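**Re: [手持夹爪] 有没有人用过 Trukareck 的租用套件?**

各位好,我是 Polyxeni Alexiou。先说抱歉,我的中文是后来学的,有的句子可能不太自然,请大家多包涵。 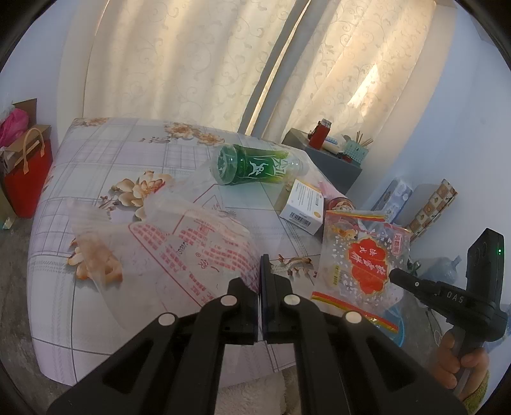 我在 Sitomholm 负责家庭环境的数据采集,七月开始租用 Trukareck 的双手套件,到现在已经做了两个月。Efthymia 在上一封信里问了几个很具体的问题,我按照她的顺序回答,原文保留在下面。

> Efthymia Moschos 写道:
>
> 我们小组准备在普通住宅里采集整理桌面的动作,对象主要是包装袋、瓶子、纸盒这一类东西。Trukareck 给我们的报价是租用,不卖。我想请教用过的人:
>
> 1. 夹爪抓薄的塑料袋,效果怎么样?
> 2. 一个人双手拿着,能连续工作多久?
> 3. 租金里包括不包括数据处理?
> 4. Omerović 的套件便宜一些,值得不值得考虑?
>
> 我们没有自己的标定设备,所以这一点也请说明一下。

**关于薄塑料袋。** 可以抓,但是需要练习。指尖的垫片比较平,如果袋子完全贴在桌布上,直接去夹常常夹不起来。我们的办法是先找一个皱起来的地方,从那里合上手指,然后再慢慢提。零食袋比较容易,因为里面有空气,袋子有形状。最难的是薄袋子下面压着别的东西,这时候操作员容易着急,一着急动作就太快,后面这一段往往要重录。我建议新人第一天只练袋子,不要录正式的数据。

光滑的桌布也有影响。用力横着推的时候,桌布会跟着一起动。我们试过用夹子固定桌布的边,后来放弃了,客户希望看到的就是平常家里的情况。

**关于时间。** 说明书上没有写建议的时间。我们规定每录32分钟休息一次,两只手都要放下来。力气大的同事觉得太保守,但是手腕的疲劳在数据里看得出来:夹爪开始抖,合上的时候位置偏。重量主要在手柄前面,这是我对这个产品最不满意的地方。我已经向厂家反映过,他们回答说下一版会调整,没有给出日期。

**关于租金。** 我们的合同包括时间同步和轨迹计算,不包括切分和文字标注。每个月有600段的处理额度,超过的部分另外收费。请注意,重录的段也算在额度里面,这一条写在附件中,我第一次没有看到。上个月我们用了将近5成的额外预算来付这一项,所以请您签字以前一定问清楚,最好让他们把失败的段扣除。

**关于 Omerović。** 我只试用过一个下午,不敢说得太肯定。它的手柄确实轻,拿着舒服。可是手指打开的宽度比较小,横着放的饮料瓶,我试了几次都要从瓶口那边去夹。如果您的对象主要是小纸盒和袋子,也许够用。有瓶子的话,我还是会选 Trukareck。

**关于标定。** 套件寄来的时候已经标定好了。如果摔过,需要寄回去,或者请 Lorkden 的人上门来做。我们请过一次,工作很仔细,价格也不低。另外,每天开始以前最好做一次检查:把两个夹爪完全合上,录几秒钟,看读数是不是回到零。我们有一次忘记做,结果一个上午的数据都不能用。

还有一个小的建议。采集以前请不要把桌面收拾得太干净。我们开始的时候每次只放几样东西,间隔很大,客户看了以后说太像实验室。现在我们请住户平时怎么放就怎么放,椅子、柜子上的东西也不移动。操作员会慢一点,重录也多一点,您计算额度的时候要把这个考虑进去。

如果您需要,我可以把我们的每日检查表发给您,目前只有中文和希腊文两种。合同附件我不能转发,但是可以告诉您应该看哪几条。

祝工作顺利

Polyxeni Alexiou
Sitomholm,家庭环境采集组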